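**To:** Addale Building Users list
**Subject:** Re: Cleaning of metal surfaces — revised schedule
**Date:** October 2024

Dear colleagues,

Thank you for the replies received to the notice sent out in June. The point raised most often is quoted below, so that the answer may be read beside it.

> The notice asks departments to wipe down bare metal once a fortnight, but it does not say who supplies the cloths, or whether the Dillico cleaner may still be used. At Drollthorpe we were told to stop using it. Could the Facilities Office please confirm the position for both sites?

The position is as follows. Dillico may be used at both sites until present stocks are finished. It must be diluted, one part to 40 of water, and it should not be left to dry on the surface. The earlier instruction at Drollthorpe applied only to painted doors and remains in force for those.

Cloths will be supplied by Lunde under the existing contract, in packs of 24. Each department should hold no more than 2 packs at a time. Requests go through the stores form, not by reply to this list. Cloths used on floors or in kitchens must be kept apart from those used on metal.

Departments have also asked what degree of marking should be reported. Smears and streaks are a matter for ordinary cleaning. Faint scuffs and light scratches on bare aluminium need no report — they do not affect the use of the surface, and attempts to polish them out have caused more harm than the marks themselves.

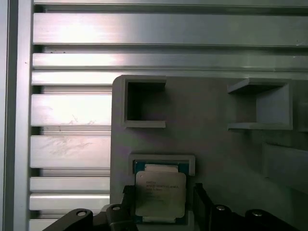
One department has replied that fortnightly wiping is too frequent for rooms used only in term time, and asks that these be moved to a monthly list. The Office accepts this. Rooms to be moved should be named on the stores form, under section 51, with the building and floor given in full.

The revised schedule replaces the June notice in all other respects.

Yours faithfully,

Facilities Office
Addale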